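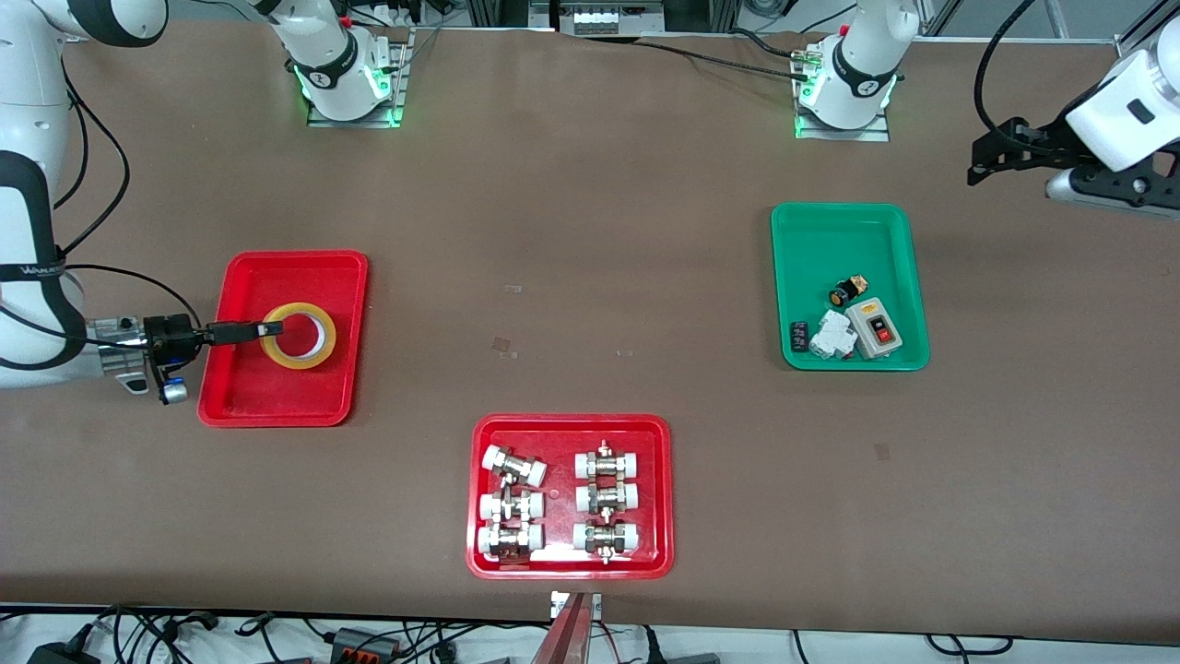
Has anyone had the two-arm kitting cells put in? What happened to the people?

Ivana Cáceres
Posted 2019-07-04

I run second shift in the kitting room at a plant that packs repair kits for building maintenance crews. Tape, pipe unions, breakers, push buttons, that kind of thing, all going into bags with a parts slip. There are 16 of us across both shifts. Since February we have had a trial cell with two arms from a company called Nikzad, working out of trays on a table.

Management says it will "free us up for better work." I have asked three times what the better work is and got a slide. What I see so far is that one of my people now spends the whole shift setting parts into trays so the arms can pick them out again. She used to just put them in the bag.

I'm not against machines. My back would love one. But I would like to hear from somebody who has lived with this for longer than a trial. Did the jobs change, did the pay change, and did anyone go back to packing by hand?

Gitero
We had a similar setup at the Clandham site for two years. Short version: no layoffs, but people who left didn't get replaced, and that adds up to the same thing on the schedule. The work did change. Less reaching and bagging, more filling trays, clearing faults and checking the bags. Some liked it. The fault clearing is a real skill and it took our lead a year to get it put in the job description with a raise attached. Ask for that now, in writing, while they still need your crew to make the trial look good.

Things to write down every shift:
Stops, and who cleared them
Minutes spent loading trays
Kits that had to be opened and fixed by hand

The sales sheet promised us 300 kits a shift. Our best was 152, and that was with the easy kit. Rolls of tape were fine. Anything with a loose bit on it was trouble. If you don't have your own numbers, theirs are the only ones in the meeting. Also ask who sweeps the table. It ended up being us and it was on no one's sheet.

Cundlow
they will all be gone in five years so learn to program, my cousin did. ours does over 1000 a day no problem

Ivana Cáceres
Thanks Gitero. I started a notebook tonight, loading time first. Cundlow, 1000 of what? A bag with one part in it is a different job from ours — and who fills your trays?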